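Pale table top, faint line in finish — scratch or what?
Woodwork & Finishing > Furniture care
27 replies, showing first page

amparo_h
30/07/2018
Hi all, quick one. Bought a secondhand Lireo dining table in April, pale blond wood, I think maple but the seller wasnt sure. Smooth clear finish on top. Got a thin dark line on it now, short, curved, runs across the grain. Only see it from some angles. Wiped with a damp cloth, no change. Don't want to make it worse. What do I try first?
— Amparo

netcombe_wilmer
Pencil eraser. White vinyl one, not the pink. Light pressure. If its pencil it'll lift.

zhtang
Fingernail first. Drag it across the line. Nail catches = you're through the finish. Nail glides = it's on top or very shallow.

amparo_h
Nail glides I think?? Hard to say, the line is like a hair.

zhtang
Have you ruled out a hair

amparo_h
lol. Will check again. Table is in the front room and the light bounces off it like crazy until about supper.

szewing
Don't go at it under glare. Turn off the overhead, get a flashlight, lay it nearly flat on the table and look along the beam. Scratches throw a little shadow. Marks on top usually don't.

Also what finish is it, do you know? Lacquer, poly, oil? Everything depends on that. If it's lacquer keep alcohol away from it. Somebody always says rubbing alcohol in these threads.

netcombe_wilmer
I was going to say rubbing alcohol

szewing
I know you were

amparo_h
No idea on the finish. Seller had a tin of Sánchez paste wax that came with it so there's probably wax on top too. Getting a picture up, hang on. The line is left of center, kind of going up to the right.
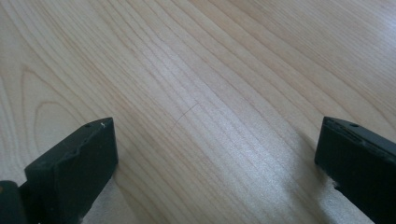
What's the safest way to tell lacquer from polyurethane?
Put a drop of lacquer thinner somewhere hidden, like the underside of the apron. Lacquer goes soft and tacky pretty quick, cured poly mostly won't care. Wipe the wax off that spot with mineral spirits first or you're only testing wax.

szewing
^ copying that from the sticky so people stop asking. Only works if the underside got the same finish as the top, and a lot of factories skimp under there.

inho_y
Nice grain, love those arches on the left. Birch would be my guess.

zhtang
Maple.

inho_y
Could be. Birch and maple under a clear coat, I can't call it from a photo and I doubt you can either.

zhtang
13 years in a cabinet shop. Maple. But fine, doesnt matter for the mark.

netcombe_wilmer
Looks like pencil to me. Eraser.

szewing
Could be a hair, could be a scratch too. It's darker than the grain around it, and a shallow scratch in clear finish often shows up white. So I lean pencil or something lying on there. Lean, not sure. A scratch that got dirt or old wax packed in it goes dark as well.

amparo_h
OK so order is: dry cloth, flashlight, eraser, then mineral spirits? Kid does homework at that table so pencil is very possible.

inho_y
Yes to that order. Go with the grain on the spirits, soft cotton, window open. Takes the wax off so you'll have a dull patch, re-wax the whole top not just the spot or it shows.

netcombe_wilmer
Or skip all that and scuff it with 0000 steel wool and wax. Ten minutes. Did my Nultthorpe desk that way, came out great.

zhtang
Please don't. Steel wool on a glossy top leaves a satin patch you can see from the doorway. Then you're rubbing out the entire table. Seen it over and over.

netcombe_wilmer
Mine was satin already

zhtang
And hers isn't, look at the shine on it

netcombe_wilmer
ok fair. Still say the wool is fine if you do the whole top

inho_y
Wilmer's not wrong that it works, it's just a lot of table for one tiny line. I'd live with it before I did that.

szewing
Same. My own table has a fork gouge from 9 years back, still there.

amparo_h
Going with the eraser tonight once homework's cleared off. The test drop on the underside can wait, no thinner in the house. Does brand of eraser matter?

netcombe_wilmer
No. White vinyl, clean edge. Try it underneath first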